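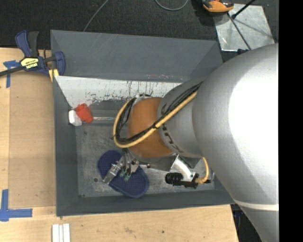 Fig. 1. Pick cell, arm in the bin. Note cable loop at the orange joint, clamp on the bin corner, blue tape on the table.

Cell upkeep, handout 4 (M. Hayashi, updated 2024-05-27)

Do these before you power the arm. Sheet goes in the Santoso folder, initial every line.

Bin
- Clamp first. Push on the bin wall with your palm, if it shifts at all, retighten and redo the corner touch-off.
- Tape marks on the table are the reference. Do not peel them. If one lifts, tell Izzati, dont re-tape by eye.
- Scratches on the walls are fine. A dent in the floor isn't, the Z limit was taught on a flat floor.

Cables
- Yellow and black run together over the joint. Leave the slack loop. Last August a group pulled it tight to look neat and lost 5 days to a broken conductor.
- Tie goes at the boundary between orange and gray, snug, should still turn with a finger.
- Jog the wrist slowly both ways, watch the loop. Must not catch on teh bracket.

Air
- Two green fittings at the gripper. Tug each tube. If it slides out, cut the end square and push back in until it stops.
- Supply at 6 bar. Listen for hiss with gripper closed.
- Air OFF and bled before hands go near the finger. Yes every time.

Test pick
- Leave mixed parts in, soft and hard. Run program 941 at low speed, hand on the stop.
- Faults: write down the code before clearing it!! Amirul can't do anything with "it stopped".

Next lab: swapping the finger, bring the hex keys. Read Grorgate manual, gripper chapter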